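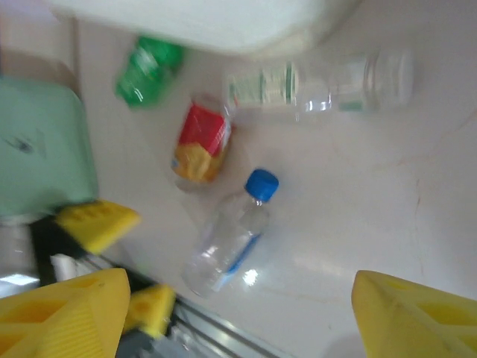 Two weekends with the yellow fingers

So I finally swapped the fingers on both arms, and I have opinions!

For anyone new to the blog, I have two little arms on one table in the spare room, and I spend way too many evenings trying to get them to pick things up. Since March I'd been running the flat metal fingers that came with the Pridex grippers. They're fine on boxes. They're awful on anything round (ask me how many times I've chased a soup can across the carpet).

The yellow ones are printed from a design called Plundton that somebody shared on a forum I read. They're chunky, with pockets molded into the faces and these fine ridges all over, and my first thought was that they looked like bath toys. The full set took 21 hours on my printer and I had to redo one finger when it came off the bed halfway through.

Clear bottles are what I care about most right now. A clear bottle lying on a shiny white table is about the meanest thing you can hand a wrist camera. You get a cap, you get a label, and in between it's mostly table showing through. With my old camera the software would lock onto the glare next to the bottle and go grab that instead. The blue caps are a huge help, because at least there's one solid blob of color that tells you which way the thing is pointing.

I did 233 grabs over the two weekends, all bottles lying down. The metal fingers dropped or missed 28 of the first hundred. I haven't finished sorting the numbers for the yellow ones, so I'm not going to brag yet, but I was picking up a lot less off the floor.

What I don't like: they're big. When you come in low they eat up the bottom corners of the wrist view, both sides, and if the second arm is parked close by you get its fingers in there too. My detector had never seen yellow fingers before and called one of them a banana. I ended up relabeling a chunk of my 3,000 training pictures, and that was a whole evening gone.

The wrist camera still smears when the arm moves fast, too. Anything toward the back of the table can turn into streaks. I tried a shorter exposure and got a picture so dark it was useless, so next I want to put a brighter lamp over the table and try again. I'm also waiting on a Majimbun controller board, which should let me slow down just the last bit of the approach. Right now it's one speed all the way in.

If you've printed the Plundton fingers in something softer, leave me a comment and tell me what you used. I have half a spool of flexible stuff from Wirnport sitting in the closet and I'm tempted.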